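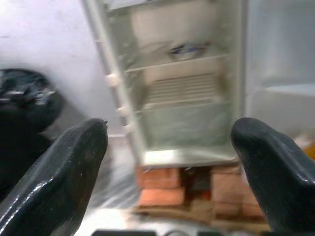
Chapter 2
Comments on the Personal Weblog

2.1 Scope of the chapter

A personal weblog is a series of dated posts written by one author. Most publishing systems attach a comment form to each post, and the text that readers leave there is stored and displayed separately from the post itself. This chapter deals with that second body of text: how it is collected, how it is ordered on the page, and how the author may control it. Links between weblogs are left to a later chapter.

Three terms are used throughout. A comment is a single piece of text submitted by a reader. A thread is the full set of comments under one post. Moderation is any decision by the author, or by software acting for the author, on whether a comment is shown.

2.2 Flat and nested threads

In a flat thread, comments are listed by time of arrival, usually with the oldest first. In a nested thread, a reply is placed under the comment it answers and is normally indented. Flat threads are simple to read when there are few comments. Nested threads keep separate conversations apart, but on a narrow screen each level of indentation shortens the line, and most authors set a limit on depth.

The running case in this chapter is Mirkia, a hobby weblog kept by Zubaida Baloch on television serials and the goods sold to their followers. Its longest thread holds 71 comments, all under a post on a cloth shoulder bag. The thread was flat when the post was published. It was later changed to nested display, and replies made before the change stayed at the top level – the system had kept no record of which comment each one answered.

2.3 Holding comments for approval

An author may publish comments at once or hold them in a queue. Holding prevents unwanted advertising from appearing, at the cost of delay. On Mirkia the queue is cleared on Sunday, so a comment left on Monday may wait almost a week. Rizwan Rizvi, a regular reader, twice submitted the same remark in the belief that the first had been lost. A short notice after submission would have prevented this.

Length may also be restricted. Mirkia accepts up to 1000 characters, counting spaces, and the form rejects anything longer. 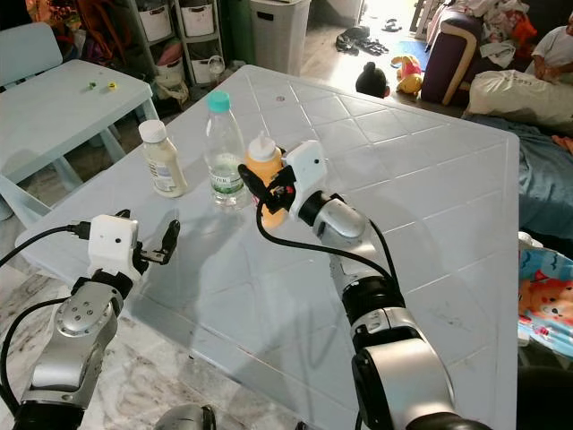 Does deleting a comment also remove the replies beneath it?

That depends on the system. Some delete the whole branch, while others leave the replies in place under a line stating that the original has been removed. The author should test this on an unpublished post before deleting anything from a live thread.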